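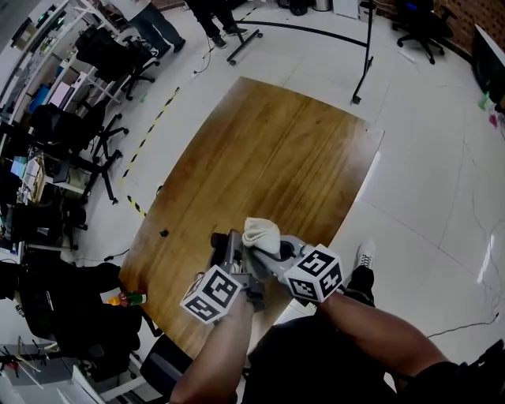
Stop selling me the hours

Got the renewal quote from Farkik on Monday. Same kit, two hand-held grippers, marker cubes on top, head camera, charger. Plus a "data plan" now. 2237 a year for the plan alone, priced by the recorded hour.

Hours are the wrong unit. I'll keep saying it until somebody at one of these companies reads it.

An hour of what? Cloth is where it falls apart. Picking up a block, fine, an hour of that is mostly an hour of that. Folding a rag with two grippers is slow and fiddly, half of it is fumbling for a corner, and the plan bills the fumbling exactly like the fold. We pulled 123 folds out of one week. Kept 7 as clean start to finish. Seven! The invoice did not care.

To be fair to the hardware, it's good. The jaws hold thin fabric better than the Husier pair we had before, and tracking only drops when you turn a cube away from the camera, which you do constantly with cloth, but ok. Wrists get tired. Everyones wrists get tired. I'd still buy the grippers again tomorrow.

The plan I would not. Zulu charges per accepted take and lets you argue about the rejects. Clunky web page, slow support, the pricing is right though. Somebody there has clearly stood at a table and folded the same cloth all afternoon.

Nerside went the other way, flat fee, 1156, unlimited upload, no review at all. Cheap. You get back precisely the mess you sent. For a small shop with someone patient on staff that may be the better deal, and I've been telling people so.

What I want from Farkik before October, when our term runs out: sell the kit without the plan. Put the reject rate on the invoice. And let me delete a bad take before it gets metered, it's one button, teh old software had it.

Otherwise we keep the grippers and take the uploads somewhere else.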